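Thread on glaze fit and why dinner plates craze. Notes from the October test batch at Beneck, typed up on a Friday evening.

## 1/ What crazing is

A network of fine cracks in the glaze only. The body underneath is intact. It happens when the glaze shrinks more than the clay on cooling and ends up in tension. Glass is weak in tension, so it cracks.

## 2/ Shivering

The opposite fault. The glaze shrinks too little, compression gets too high and flakes come off at rims and edges. Less common, and worse on tableware – the flakes are sharp.

## 3/ Delayed crazing

A plate can leave the kiln sound and craze months later. Porous bodies take up moisture and swell slightly, which uses up the compression in the glaze. Well-fired porcelain hardly does this. Earthenware does it a lot.

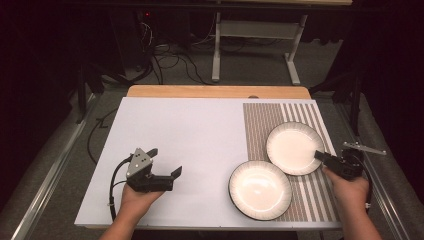
## 4/ The test

Oven, then cold water, repeated at rising temperatures. Ilse Aerts ran 3 rounds on everything and rubbed ink into the surface after each one. Wipe off, look under a lamp held low. Any line that keeps ink is a fail.

## 5/ Results

2,379 plates in the batch, 1,895 passed. Most of the failures came from one clay delivery, the Fanonville one. Raimonds Priedītis had already queried the silica on it.

## 6/ Fixes, in the order I'd try them

- Add silica to the glaze in small steps.
- Swap part of the sodium for a lower-expansion flux.
- Fire the body a little higher, if it will stand it.

Change one thing per firing.

## 7/ On decorated ware

Brushwork hides craze lines, particularly grey on white. Tilt the plate until the lamp reflects off the glaze and look along the edge of the highlight.

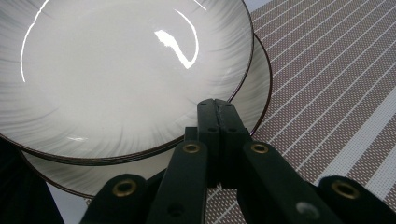 A line that crosses a brushstroke without changing direction is suspect. Ink it before writing it down as a fail.

## 8/ Still open

Whether the thermal test says anything useful about delayed crazing. Joris Claeys thinks it doesn't and wants steam testing in an autoclave. I've set 100 plates aside for that. Numbers when I have them.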